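Thank you, Jocelyn, and thank you all for coming back so promptly after lunch. Jocelyn Ocampo has been trying to get me to give this talk for longer than either of us would like to admit, so if it goes badly, please take it up with her.

(Wait for people to sit. Water. First slide.)

My title is "Letters to the Rendier," and I should start with what the Rendier was, because unless you grew up within a bus ride of Plosham you have no reason to know. It was a small weekly paper, printed on one side of a shop that also sold stationery and garden seed, and for most of its life it carried two pages of local news, one page of notices and one page of letters. The letters page is my subject today. I came to it sideways. I was looking for theater reviews, I found very few, and I ended up reading the letters in the evenings the way you might read a serial.

What I noticed first was how many of them were signed by women, and how many more were signed with something like "A Mother of Four" or "Two Sisters, Mill End." Now, we have excellent work on women who edited journals and women who wrote for them. We have a good deal less on women who wrote to them, week after week, unpaid, and who in some cases filled more column inches over a lifetime than the man whose name was on the masthead. I'd like to make a case for treating those people as writers, and I'd like to do it without inflating them, which is a temptation I have given in to before. (Pause here, some of you heard the earlier version.)

The first letter is on your handout. Please take a moment with it. It's a complaint about the state of a footbridge, and it goes on for a good while, and by the end the footbridge has more or less been left behind and we are hearing about who is allowed to speak at parish meetings. I love this letter. It begins "Sir, I had not meant to write again," and you'll find that she wrote again the very next week.

(Give them a full minute. Don't talk over it.)

That opening sentence matters to me because it tells you she thinks of herself as someone with readers. They know she has written before. They may even have been expecting her. 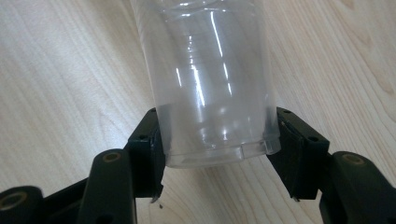
The second thing I want to bring in is the editor's side of the exchange. The Dierckx family owned the paper, and their office correspondence came to us in boxes that Renato Yap sorted with far more patience than I could have managed. Thank you, Renato, I know you're back there somewhere. In those boxes are drafts of the printed letters with the editor's cuts marked in pencil. So for a few dozen letters we can lay the two versions side by side and see what was taken out.

Mostly it was length, I have to say. I went in hoping for scandal and found a man trying to fit things on a page. But the cuts do have a pattern. He tended to keep the grievance and remove the argument. A woman writes that the school stove is dangerous, and then explains at length what this says about how school money is voted on, and in print we get the stove. Estela Lucero calls this "trimming to the kitchen," and I have asked her permission to steal it.

(If running late, skip to the Kakerari letters.)

Yavuz Dağdelen asked me over coffee whether the men's letters were cut the same way, and it's a fair question and I'm glad he asked it before today. They were cut too. I can't yet show you that the difference is as big as it feels when you're reading them, and I'd be happy to hear from anyone who has done this kind of comparison with another paper.

The Kakerari letters are the last group. This was a pen name, used from one December onward, and for years everybody assumed it was one person. Thongchai Ruangrit went through the handwriting in 2000 and is confident there were at least two, and that they didn't always agree. There's one lovely week where Kakerari writes in to correct Kakerari – very politely, I should add – and the editor prints both without comment.

I would like to spend what time I have left reading you those two letters aloud. They were written to be heard, I think, or at least read out across a breakfast table, and they do better that way than on a slide. The first is the longer one, so bear with me.

(Read both. Slowly. Then questions, Jocelyn has the microphone.)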